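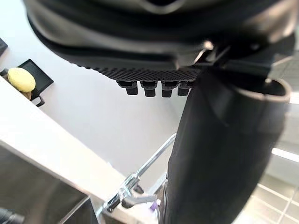
Counter by the faucet, sponge tray back left, black cup on the right

Warrier Home Forum > Kitchen > Cleaning and Storage

Sponge tray next to the sink: keep or ditch?

furkska_fan
2020-01-18
We redid the counter in November and I am trying to keep it clear. Right now there is a square black tray with a raised border, and the round yellow sponge or pad sits on that. The tray has a little foot at one corner. My husband wants it gone and the sponge kept under the sink. I say it will stink under there. What do you all do?

pk_102
Keep the tray. A sponge needs air. Under the sink is the worst place for it unless you have a rack on the door.

Dunmore
Disagree. I had a tray like that for 4 years and all it did was collect gray water. You end up washing the tray more than the dishes. Get a wire holder that hangs inside the sink and drips straight down.

furkska_fan
Hanging ones fall off in our sink. I have tried two. The suction cups let go after a week or so.

Elango Kulkarni
Do you stand the sponge on edge or lay it flat? Round ones dry slowly if they lie flat. Mine is a Pusico holder with a slot, the sponge stands up in it, and I rinse the holder when I do the pans. I would not put it in a cabinet.

furkska_fan
Flat. It won't stand up on its own.

Dunmore
There's your problem then.

pk_102
Flat is fine if you squeeze it out first. People leave them soaking and then blame the tray.

millie100
What is the tall black cup for? If that is for brushes you could put the sponge in it and lose the tray.

pk_102
Please don't put a wet sponge in the bottom of a deep cup. It will never dry.

millie100
I do it with mine and it's fine. I change it every 6 days though.

Elango Kulkarni
I tried that with a Prundero cup and the bottom got slimy. Drain holes might help. Mine had none.

Dunmore
Has your husband said why he wants the tray gone? If it's looks, get one the color of the counter. Black on pale shows every bit of dried soap.

furkska_fan
It's looks. He wants nothing at all on that stretch of counter. I'll squeeze the sponge out properly and look for a holder with a slot. The tray stays until I find one.

Dunmore
Rinse under it too.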